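Old tower revival thread – CPU swap day!

Plustham Forums > Desktops > Repairs and Upgrades

keniso_fan
Started on my uncle's old tower this morning and I'm having a blast! He used it for bookkeeping until March, then it sat in a closet. Plan is a faster used chip (paid 27 for it, shipping included), fresh paste and a good dusting. Cooler is off, load plate is flipped open, and the old processor is coming out.

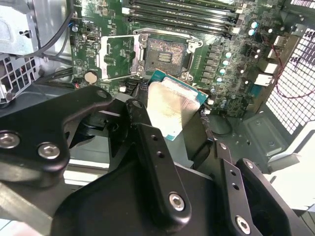
Old chip at the socket, paste still on top

Love how much paste is smeared over that heat spreader. There's a bit of pinkish-brown residue in the socket too. Should I clean that before the new chip goes in?

hakis55
Great project! I'd leave the socket alone unless the board won't boot. Those pins bend if you so much as look at them, and one bent pin can cost you a memory channel.

Santeri Kinnunen
Disagree with hakis55. Residue on the contacts is asking for weird errors later. Electronics contact cleaner, a short spray, let it dry fully – no wiping, no cotton swabs. I've done it on 2 boards and both still run.

hakis55
Fair enough on the spray. It's the swabs that scare me, the fibers catch on everything.

Kiiskinen
Four memory slots, nice! Fill them while you have it open. And check the BIOS version before you swap, or you may get a black screen and blame the socket.

keniso_fan
Oh no, I didn't check the BIOS. Old chip goes back in for one boot then, after the spray. Isopropyl okay for the heat spreader?

Santeri Kinnunen
Yes, coffee filter and isopropyl, the old stuff comes right off. Do it well away from the board.

Kiiskinen
Post temps when it's up! My old one idled at 55 before I changed the paste.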